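Início > A Liga > Atas e outros papéis

Categoria: Atas – Bolão dos Palpiteiros de Kaltell

ATA DA REUNIÃO DE JANEIRO

Presentes: Iqra Ghauri (presidindo), Brândușa Onu, Hanan Farah, Khang Lại e, a partir do segundo item, Laiba Awan, que redige esta ata e por isso pede que o atraso conste como breve.

1. Ata anterior

Lida e aprovada. Khang pediu que se retirasse a expressão "palpite desastroso" referente ao jogo do Hiltley em casa. Brândușa lembrou que o palpite era cinco a zero para o time que perdeu. A expressão foi mantida.

2. Regulamento: palpites fora do prazo

O prazo continua sendo o apito inicial. Discutiu-se longamente o que é o apito inicial. Hanan defende que vale o horário marcado na tabela; Khang, que vale o apito mesmo, e que na última rodada o jogo do Kazmi começou sete minutos atrasado, tempo em que ele teria enviado seu palpite de boa-fé e, segundo ele, sem saber que o goleiro titular havia se machucado no aquecimento. Iqra perguntou se alguém na sala acreditava na segunda parte. Registre-se que Khang acredita.

Decidido, por quatro votos a um: vale o horário da tabela. O palpite em questão fica anulado, e Khang perde os 2 pontos que já havia comemorado no grupo com três mensagens de áudio.

3. Valor da cota

Hanan propôs passar a cota da temporada de 100 para 200 reais, com o argumento de que prêmio maior atrai palpite mais pensado. Brândușa respondeu que palpita em ordem alfabética desde o início da temporada e está em segundo lugar, de modo que pensar não parece ser o problema. Iqra ponderou que a cota deve continuar num valor que se possa perder sem precisar explicar em casa.

A proposta foi rejeitada. Fica também mantida a regra de que ninguém paga a cota de outro, nem empresta, nem "deixa anotado". Quem quiser sair no meio da temporada sai, sem multa e sem discurso.

4. Planilha ou aplicativo

Laiba apresentou o Kodia, aplicativo que calcula a classificação sozinho e dispensa a planilha. Demonstração feita no celular dela, com boa vontade geral e sinal fraco. Pontos levantados:

– o aplicativo não conhece a nossa regra do placar invertido, pela qual quem acerta os números e erra o time leva um ponto de consolação;
– pede que se cadastre um cartão, coisa que Iqra não admite num bolão pago em dinheiro, na mesa, diante de todos;
– manda notificação a cada gol, inclusive durante o expediente.

Khang acha a regra do placar invertido indefensável e votaria no aplicativo só para se livrar dela. Hanan, que tem quatro pontos graças a ela, acha a regra uma tradição da casa. A planilha permanece até o fim da temporada. Brândușa fica encarregada de descobrir por que a coluna de dezembro soma duas vezes o mesmo jogo, e de não corrigir nada antes de avisar, para evitar nova onda de telefonemas.

5. Desempate

Hoje o desempate é por placares exatos e, persistindo a igualdade, por sorteio. Laiba sugeriu incluir antes do sorteio o confronto da última rodada. Hanan quis saber o que acontece se os dois empatados tiverem dado o mesmo palpite na última rodada. Silêncio. Khang propôs cara ou coroa, que lhe foi explicado ser um sorteio.

Aprovada a sugestão de Laiba, com sorteio no fim da fila. A mudança só vale para a próxima temporada – Iqra foi firme nisso, e com razão, pois três dos presentes estão empatados neste momento e cada um já tinha opinião formada.

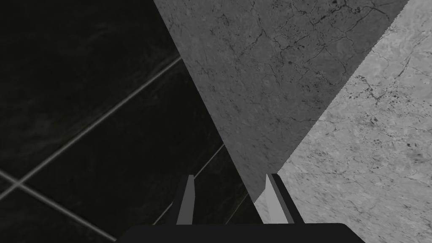 6. Rodada do clássico

Hiltley contra Kazmi, pontos em dobro, como sempre. Brândușa perguntou se os pontos negativos também dobram. Não existem pontos negativos. Ela quis que a pergunta constasse assim mesmo, para o caso de alguém um dia ter a ideia.

Hanan informou que vai apostar também por fora, num site, e ofereceu um código de indicação. Iqra lembrou que o bolão não indica casa de apostas, não divulga código e não quer saber quanto cada um perde nas horas vagas. O código não consta desta ata.

7. Outros assuntos

Khang pediu reconsideração do item 2. Negada.

O lanche da próxima reunião cabe a Hanan, que trouxe amendoim das duas últimas vezes e foi convidado a ampliar os horizontes.

Pendências: Brândușa, coluna de dezembro; Laiba, texto novo do desempate; Khang, cota, que segundo ele está no outro casaco.

Encerrada a reunião quando começou o segundo tempo na televisão e se perdeu o quórum.

Laiba Awan, secretária

Contato: fale com a secretária | © Bolão dos Palpiteiros de Kaltell | Voltar ao topo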